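Kotley Soft Cubes — Pastel Set

Item 851. In stock again, last batch went in February.

Plain foam blocks for stacking, sorting, counting games, whatever you need a quiet cube for. Matte finish, soft edges, no print on them. Pastel colors incl. light blue and pink. All the same size so towers come out even-ish.
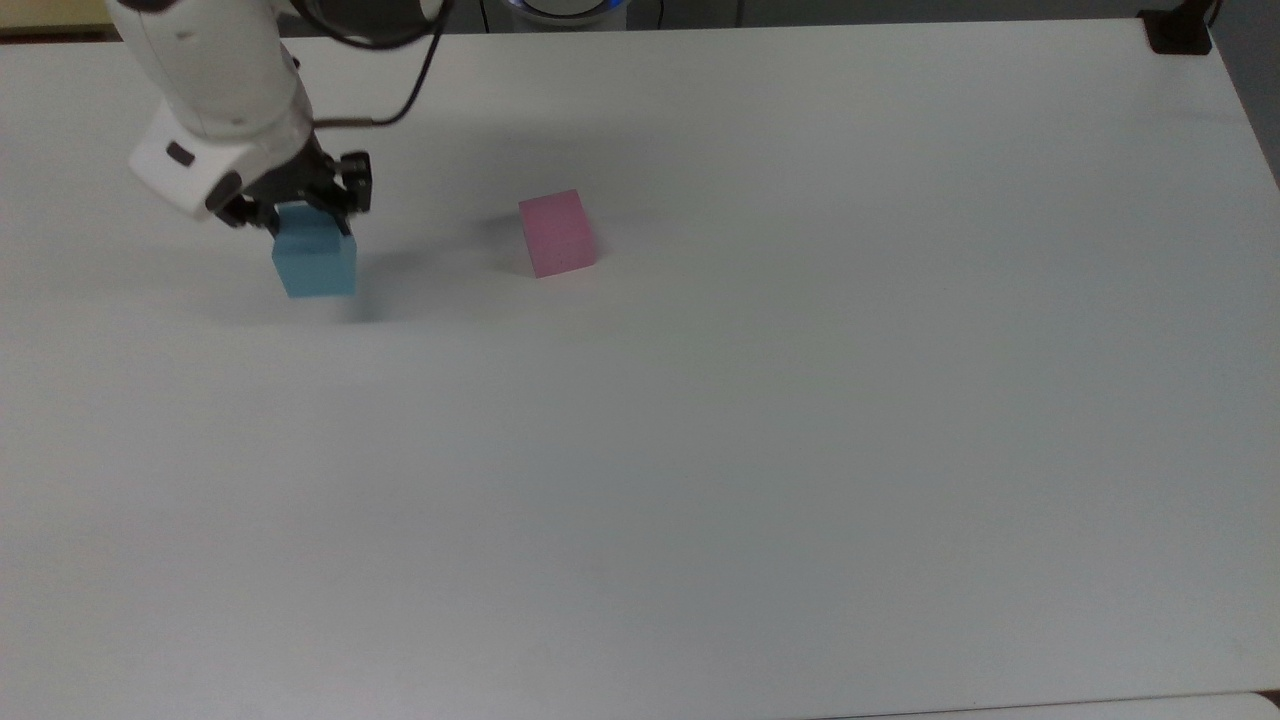 Light enough for small hands. Dropped on a hard floor they barely make a sound — good for classrooms and apartments. Wipe with a damp cloth, air dry. Do not put in the dryer, do not leave on a radiatior.

Sold by the bag or in bulk. Schools ordering more than 1,000 cubes, write to us first for the freight price. Storage tub sold seperately (see Oda tubs, size 2, the lid fits tight).

Colors can shift a little between batches. If you need an exact match order it all at once.

Ships from the Ogbonna warehouse in 2 working days. Returns OK if bag is unopened.

Price list updated April 28, 2024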